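April, bench 4

Glue trials for the veneer boxes, second round. Siobhán wants a decision before we order for the summer batch.

Mixed the hide glue at 8:10 and let it soak until the granules had swelled right through. Used the old Wanard pot. Its dial still reads high, so I went by the thermometer and ignored the dial. The Rendix liquid glue came straight from the bottle, same as last time.

Cut 10 test strips from the offcuts Enda left, five per glue. Grain running lengthwise on all of them. One hide glue strip had a small split at the end, so I trimmed it back 4 mm and marked it with a pencil cross.

Clamped everything by 9:30. The hide glue grabbed faster than I wanted and I had to pull strip 3 apart and redo it. Warming the strips first would help. Merle does hers on the radiator shelf.

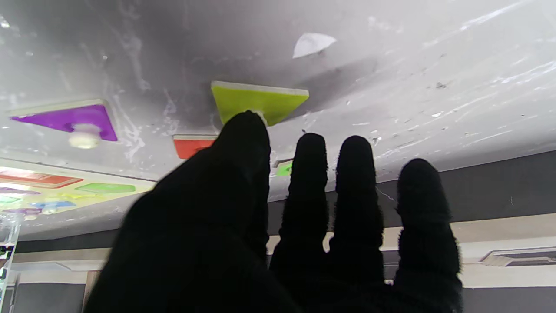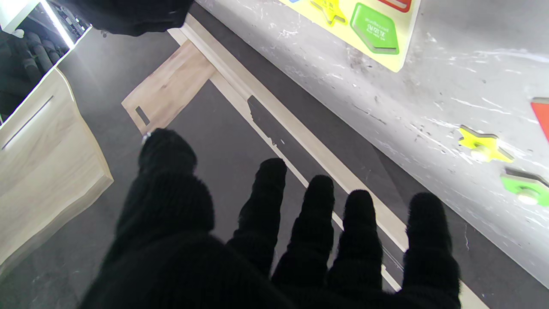

*Black knit glove, fingers up, in both.*

Took the clamps off after 37 hours. Squeeze-out on the Rendix strips was still rubbery along the edge and clogged the sandpaper. Hide glue squeeze-out chipped off with a scraper.

Bend test by hand over the dowel:
- Hide: four held, one let go at the end (strip 3, the redo)
- Rendix: all five held, two crept slightly out of line

The creep bothers me more than the one failure. On a box lid it would show at the miter.

Still to do:
- repeat strip 3 with warmed wood
- ask Nives if the Soliman caul paper is back in stock, down to the last few sheets
- try a thinner Rendix coat, roller instead of brush
- return the long clamps to Senan

Pot is cleaned and on the rack. Leftover hide glue is in the fridge, labeled, good until the end of the week.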